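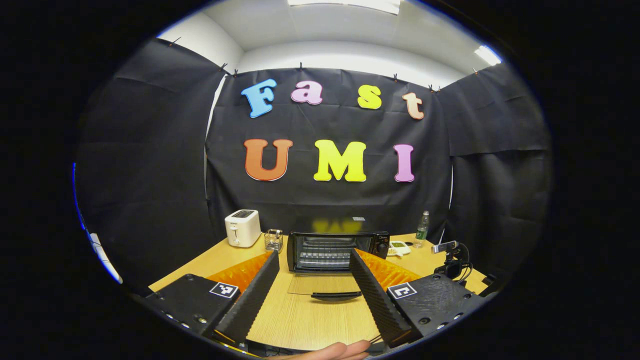 Weronika Walczak says the dust numbers from the Lacroix side are useless to anyone until we can show which way the wind was blowing, and that she would rather hear it from us now than from the Cirkotari lawyer at the hearing.

She's right. Writing it down so I stop arguing with her in the shower.

13 January 2026

Where we are with the haul road. Cirkotari still wants to run gravel trucks past the old burial ground at Nunside, and still calls the route "existing access." It is existing in the sense that deer use it. The county has accepted that the families can submit their own dust and vibration readings, as long as the method is written up and the gear was checked before and after. So most of today went to checking gear.

Dust samplers first. The one from the fence by the cemetery gate reads high against the bench unit. Cleaned the inlet, ran both again side by side on the same air, still high, by less. I'm not going to correct it with a number I made up this afternoon. Left the pair running overnight with fresh filters, will compare in the morning. If it's still off, its readings go in the appendix with a note and we lose the best location we had. The other fence unit agrees with the bench so well that I checked whether I'd plugged the bench unit in twice.

Filters from last round: weighed, bagged, logged. The bag marked Folov had the lid note in pencil and the date rubbed off. Whoever is doing this, please use the marker. The marker is on a string. It was put on a string for this reason.

Wind. The anemometer is mounted at the Folov farm, around 700 yards from the cemetery and on the wrong side of the ridge. Fine for knowing what the weather was. Not much good for saying whose dust landed on whose headstone. Options as I see them:

Move it to the cemetery gate. Needs a yes from the families, who have been clear they don't want poles inside the wall. Outside the wall is county right of way, so needs a yes from the county, who like to think.

Borrow a second one and run both for a couple of weeks. Costs nothing except whatever I end up owing the person who lends it.

Keep what we have and say so in the report. Weronika has already told me what she thinks of this one.

Going with the second, asking about the first anyway.

Vibration. Geophone is back from repair and picks up everything, including me walking to the kettle. Tap test on the slab looked clean on all channels. Set the trigger too low the first time and filled the card with the freight elevator. Raised it, tried again, got a quiet record with one bump I can match to the loading door. Good enough to go out.

Note on the trucks. Cirkotari's filing claims up to 40 loads a day, at the speed limit, empty on the way back. It gives vibration for a loaded truck on asphalt. The road at Nunside is not asphalt, and has not been asphalt in the memory of anyone I've talked to. Want a loaded truck on packed dirt with ruts. Someone's cousin may have a truck. Did not ask what it would be loaded with.

Also went back through their baseline table with a ruler. Their quiet period is 14 days in May, all dry. They averaged the dust over the whole day, nights included, which makes any afternoon look very reasonable. I'd like to average my spending the same way. Redid ours by the hour so the two can't be laid on top of each other without somebody noticing the difference.

Battery on the gate sampler was at 80 percent when it came in, so the cold isn't killing it the way I feared. Taking back half of what I said about the supplier.

To do

Compare the overnight pair before anyone touches them.
Call about the second anemometer.
Write the method section in words the families can read out loud at the hearing without stopping to ask me what a word means.
Ask the county who signs for the right of way. Ask again after that.
Send Weronika the hourly plots, with the bad sampler marked as bad.
New string for the marker. Old one has been cut, and the marker is gone.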